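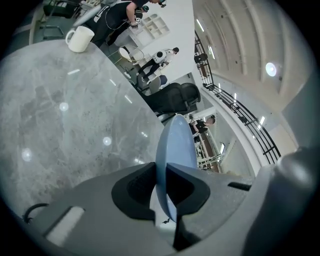
Okay, hi everybody! I'll get started while people find seats.

I'm going to tell you how I moved 24 old Folasari tablets to new firmware without bricking them (well, I bricked four, we'll get there). They came from the Warndale branch and every one was stuck on build 555.

Next slide. Back up first. I skipped this on tablet one and lost a whole set of saved forms. Ouch.

Then the battery. Charge to 70 percent before you flash anything. Mine died halfway through, and that was brick number one. 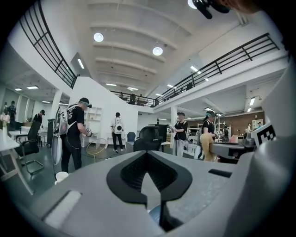

White walls, white ceiling, plenty of open space.

Next slide, drivers! I used the Zalano USB driver, and you have to restart the computer after you install it. Please restart it. If the flash tool shows an empty port list, try another cable before you blame the driver. I spent a whole evening in October on a cable that only did charging.

(Show of hands: who has a drawer full of those?)

Bricks two through four were my fault too – wrong file, the one for the bigger model. Check the model number on the back, then check it again.

Last slide is the Olaniyan recovery tool. It brought back three of the four. Demo now, then questions.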